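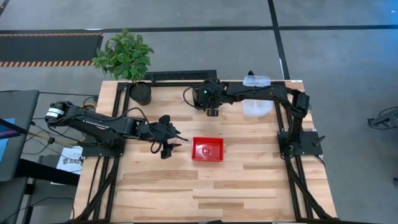 工作记录 / 木面保养

2021年8月8日

事由:霍尔代尔(Holdale)阅览室长桌拼板台面涂油试验,第二轮。
记录:Lăcrămioara Jitaru
复核:Ovidiu Ilie

一、本轮沿用二月所定试样编号,不另起新号。试样均取自同一批硬木拼板余料,背面以铅笔标注木纹方向。P组使用Prirwood硬蜡油,O组使用Onu亚麻籽油,K组不涂,留作对照。

二、打磨。先用120目,再用180目,顺纹进行。P组最后加一道240目。Ilídio Patrício认为240目过细,油料不易渗入,建议下一轮减去此道。本人意见暂且保留,待耐水结果出来后再议。K-2边角有一处胶线外露,打磨后仍可触及,已在样品单上注明。

三、涂布。每块试样先称重,涂布后静置十五分钟,以无绒布擦去余油,再次称重。P-1涂前704克,P-3涂前1,055克(该块为加厚料,不与其他试样比较吸油量)。O组擦拭后表面仍有黏滞感,延长静置并复擦一次。浸油抹布已平铺晾于室外铁架,严禁团放。
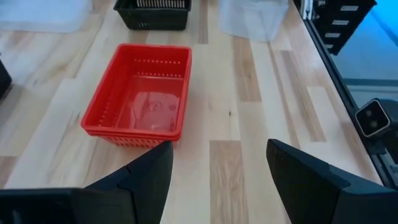 四、耐水。每块试样滴水三处,分别于一小时、四小时及次日早晨擦干观察。一小时处各组均无明显痕迹;四小时处K组出现浅色圆斑,纤维起毛;O-2有轻微泛白,二十分钟后减退;P组未见变化。次日早晨的读数由Maricica Enache负责补录,本页下方留空。

五、耐热。原拟用热水杯法,因温度计探头读数漂移,本日未做。探头已送费夫代尔(Fevdale)校验,取回之前不得以估读数值代替。

六、用料。Prirwood硬蜡油本日领用300毫升,余108毫升,已封盖入柜。Onu亚麻籽油未称余量,系本人疏漏,下次开罐前补称。

七、与二月记录的出入。二月O组标为“一遍”,但样品背面铅笔字为“两遍”。经与Yaneth Londoño核对,以样品背面为准,原记录已划线更正并签名,未作涂抹。此后凡更正均照此办理。

八、待办:
补录次日耐水读数(Enache)
P组另备两块,止于180目(Patrício)
询问阅览室桌面现用清洁剂的酸碱度,对方仅答复“中性”,未附说明书
O组干燥时间延长至七日后再行复测

附记:试验间湿度较上轮偏高,除湿机午后方才开启,O组发黏或与此有关,尚不能断定。下一轮应于涂布前一日开机,并将湿度记入页首。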